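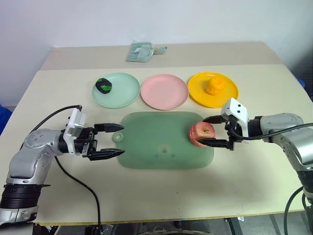
From: Cheng-en Hsueh
To: smallkitchens list
Date: February 19, 2019
Subject: Re: [smallkitchens] Freezer lunches for one person, where do I start

On Tuesday Margo wrote:

> Hi all, long time reader, first time poster. I moved to Nodska for work in
> September and I live by myself now with a fridge that has one of those
> freezer boxes inside the top, the kind with the flap door. I've been
> spending way too much on lunch. I keep reading about people who cook all
> day Sunday and eat for a month but I don't have the room and I get sick of
> anything by the third day. Also everything I freeze comes out tasting like
> the freezer. I tried chili (ok), a pasta bake (mush) and potato soup
> (grainy, threw it out). Is this even worth doing with a tiny freezer?
> What do you all make?
> Margo

Hi Margo, welcome! I had a flap door freezer for years on Plukitz Street and I got pretty attached to it, even though it iced up so badly that I once lost a bag of peas in there until spring.

It's worth it, I think, but forget the cook-all-day thing. What works for me is making a regular dinner, a bit bigger than I need, and freezing the extra that same night before I can talk myself into eating it. One or two boxes at a time. After a couple of weeks you've got a mix in there and you're not staring down a whole wall of chili.

The other thing that changed it for me was giving up on boxes. Boxes are terrible in a flap freezer! They never stack and you end up freezing air. I use zip bags, press them flat, and lay them on a cookie sheet (a small one, measure your freezer first, I didn't) until they're solid. Then they stand up on edge like file folders and you can flip through them. Soup, stew, curry, cooked beans, rice, all of it goes flat. They thaw faster that way too. If I take one out when I get up, it's usually soft enough to break into a bowl by the time I'm hungry, and if it isn't I run the bag under the tap for a bit.

About the taste. Some of that is air in the bag and some of it is probably the freezer. Take everything out, unplug it, let the ice melt onto towels, wipe it down with baking soda and water, dry it well and start over. I do mine whenever the flap stops closing right. And the old ice cube tray, wash that too, ice picks up everything. Mine smelled like onions for a whole winter and I was putting it in my lemonade.

Your potato soup isn't your fault. Chunks of potato go grainy and wet in the freezer and I've never found a way around it. Mashed is okay if there's plenty of butter in it. For soup I leave the potato out and stir in some leftover mash when I heat it up, or I just eat it with bread. Pasta is the same kind of problem. Freeze the sauce, cook the pasta fresh, it takes no time. If you really want a pasta bake, pull the noodles out of the water way early, when they still fight back a little, and make the sauce looser than looks right.

Things I keep in there pretty much always:

Red lentils with tomato and cumin
Black beans, plain, with some of their liquid
Chicken and ginger rice porridge (my grandmother's, more or less, she'd complain about the chicken)
Meatballs, frozen loose on the sheet first so I can grab a few
Cooked rice
Bread, sliced before it goes in

Stuff I've given up on: anything with a lot of cream, boiled eggs, zucchini, fried tofu with a crust. Plain tofu is fine, it goes chewy and spongy and I like it better that way, but my sister thinks it's disgusting so try a little first.
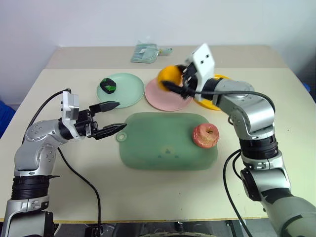 How long does cooked rice keep in the freezer before it goes dry?

I use mine within 3 months, and a spoonful of water sprinkled on before it goes in the microwave brings it back.

Get the rice into the fridge or freezer soon after it's cooked, though. Don't leave it sitting out in the pot all evening. I spread mine on a plate for a few minutes so it stops steaming and then bag it.

You asked about money. I kept a notebook one month because I didn't believe myself, and I'd spent about 84 dollars less than the month before, and that was with a fancy cheese in there that had nothing to do with lunch. Most of the difference was the sandwich place downstairs from work. I still go, I like the people, but it's a treat now and I get the good sandwich.

For bags, I was buying the Nunar ones in the box of 50 and they're fine, though the zipper gives up if you wash them too many times. Lemaire on the corner by the post office has their own kind, 100 to a box, thinner, and I wouldn't trust them with soup. I double them for soup and use them single for bread. If somebody has found reusable ones that really do lie flat, please write in, the ones I tried had a thick bottom seam and stood in there like little tents.

Write on the bag BEFORE you fill it. You can't write on a cold wet bag, the pen just skates. I put what it is and the month, and if it's spicy I draw a chili pepper, which at this point looks more like a comma. I have thawed a bag of "brown, Sept" and I couldn't tell you what I ate that day. It was okay? Could have used salt.

Salt, that reminds me. Things taste flatter after freezing, at least to me. I keep lemon juice, hot sauce and a jar of crispy onions at my desk and nearly everything gets one of those. Fresh herbs don't survive so I chop them and put them on after. Scallions you can freeze chopped and shake straight out of the bag into hot soup, they're good for that and not much else.

As for getting sick of things by the third day, me too. I try to freeze the plain version and finish it differently. The black beans get salsa one day, and another day I mash them on toast with an egg on top. The lentils get thinned out for soup or piled on rice. It's the same bag but it doesn't feel like it.

If I were starting over with your freezer I'd clear it out this weekend, buy one box of bags, and make the red lentils. They're cheap and hard to ruin. I can type up how I do them if you want, it's mostly onions, and you have to let the onions go a lot longer than you think. Let us know how it goes, and what you had in there before, I'm nosy about other people's freezers.

Cheng-en

P.S. To whoever asked last week about freezing dumplings raw or cooked: raw, on a floured sheet, not touching each other. Boil them straight from frozen. I owe you a longer message on that, it's half written.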